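A Panel to Practise On: The Tuvura Task Box Under Review

Laboratories that teach robot arms to handle everyday controls have long been obliged to build their own test pieces. A switch is bought from one supplier, a knob from another, and a technician spends an afternoon with a drill. The result serves one project and is then put on a shelf. When the next group wishes to compare its own results, it cannot do so, as no two of these home-made panels are alike.

Tuvura, a small manufacturer of training equipment, believes that there is room for a ready-made alternative. Its Task Box is a modular panel of buttons, switches, selectors and plug sockets, sold with a printed handbook and an optional support service. The company makes no robots and has no plans to do so. Its customers already own their arms, and what they require is something dependable for those arms to work upon.

The box has been on trial at the Birhane Institute, where Margit Bozsik leads the manipulation teaching group. Her staff and students used it over 21 working days on a bench with two arms, each fitted with a two-finger gripper. This magazine was given access to the bench, to the records of the trial and to the people who carried it out.

The purpose of the trial was practical. The institute wished to know whether the box could be set up by a student without assistance, whether it would bear repeated use, and whether its tasks were of a suitable range for a taught course. It did not set out to rank one control program against another, and no such ranking is offered in this article.

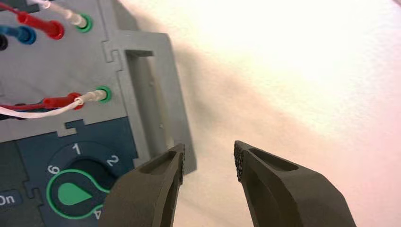 Close work at the sockets: banana plugs and their leads on the grey panel, with the gripper fingers open at the selector knob.

The socket panel occupied the group for longer than any other part. Pushing a button calls for little more than an arm in the right place. Inserting a plug requires the arm to hold a rounded object squarely, to bring it to a small opening, and to continue pressing when the first contact is felt. The lead adds a further difficulty. It pulls on the plug, lies across the panel and may come to rest over the very socket that is wanted next.

"We had assumed that the plug would be the task and the cable a detail," said Dr Bozsik. "By the end of the first week the students were planning every movement with the cable in mind. I regard that as the most useful lesson the box has given them."

Tuvura supplies leads in several colours. Kayode Okeke, who wrote most of the handbook, explained that this was a deliberate decision. An instruction such as "move the red plug to the upper socket" can be given in plain words and checked at a glance. A number of the handbook's exercises are written in this manner, and a teacher may add to them without any programming. Mr Okeke advises that new users should begin with one lead in place and add the others only when the first exercise can be repeated at will.

The selector knob presents a different kind of problem. Its positions are marked with printed numerals, and the pointer must be brought to rest at the one requested. A gripper approaching from directly overhead will hide the numerals from a camera mounted at the wrist. Students at the institute dealt with the matter in several ways, most often by withdrawing the hand after each turn in order to look again. The handbook offers no advice on the point, and in the opinion of the reviewers it should.

Construction and assembly

The modules join along shaped edges which fit into one another in the manner of a jigsaw. Stellan Solberg, the technician responsible for the bench, reported that the joints were firm and that the box could be rearranged between classes without difficulty. He was less satisfied with the instructions for doing so, which are confined to one page and rely upon a drawing that he considered too small.

Mr Solberg also drew attention to the matter of fixing. The box may be placed loose upon a table or held down, and the supplier leaves the choice to the customer. During the trial it was used in both ways. When it was loose, a firm push at a poor angle could shift it, and every position that had been taught beforehand was then slightly wrong. Some teachers may welcome this, for real equipment is seldom bolted to the bench. For a first course, however, he recommends that the box be fixed.

Colour is put to good use throughout. The moulded parts are finished in quiet greys and dark blues, so that the controls themselves stand out. The reviewers noted one reservation. Under strong lighting on a pale table, the lighter parts of the panel and the white leads were hard for a wrist camera to separate from the background. A darker mat, or a lamp placed further away, was found to be sufficient. 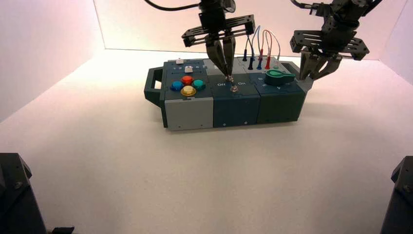
Two-arm work was the feature in which the institute took the greatest interest, and the handbook devotes its longest chapter to it. The simplest exercises ask one arm to act while the other waits close by. Kálmán Szekeres, who supervised this part of the trial, considers the waiting to be harder than it sounds, as the idle arm must be near enough to be of use and must still leave a clear path for its neighbour. With one gripper closed on the silver toggle switch and the other held open beside the green knob, the two hands are separated by little more than the width of a module. Mr Szekeres would like the next edition of the handbook to propose a resting position for each exercise. At present every group must devise its own, and results obtained by different groups are therefore less comparable than the supplier intends.

The toggle switch itself was well received. Its labels, "Off" and "On", are plain and can be read by student and camera alike. The lever is small enough to demand care, yet a pair of pointed fingers can take hold of it. The four round push buttons on the neighbouring module are easier still, and Dr Bozsik used them for the opening session of the course. Each is of a different colour, and a class can be asked to press them in a given order before any finer work is attempted.

The service

The Task Box may be bought outright or taken with a support agreement under the name Unis. The agreement covers replacement of worn parts, a yearly inspection and access to a shared library of exercises submitted by other customers. At the time of the trial the library contained 54 exercises. The reviewers attempted a selection and found the quality to be uneven. The better entries stated the starting position of every control and defined what would count as success. Others gave a title and one sentence.

Dénes Erdős, who manages the service, accepted the criticism. He stated that from August each new exercise would be checked by a member of his own staff before it was admitted, and that existing entries would be revised or removed. Support requests made during the trial were answered within 2 working days, and the replies were judged to be clear and courteous.

Customers should note that the agreement does not extend to damage caused by excessive force. Mr Erdős defended the exclusion on the ground that force limits are set by the user and lie outside the supplier's control. The institute did not consider this unreasonable, but it advises that limits be set low at the outset and raised with caution.

Findings of the trial

Students completed 77 recorded sessions. Most first-time users were able to set up the box without help, although several asked for assistance in joining the modules. Mr Solberg's inspection at the close of the trial recorded light marking near the sockets and no failure of any control.

Dr Bozsik's report to the institute recommends purchase, subject to an improved assembly guide and to the promised revision of the exercise library. It further suggests that institutions with a single arm should consider carefully whether they need the complete set, as a good part of the handbook will be closed to them.

A second trial is in preparation at Pristadness, a technical college where the box will be used by younger students on shorter courses. Mr Szekeres is to advise on the timetable, and has asked that the college record the resting position of the second arm in every session.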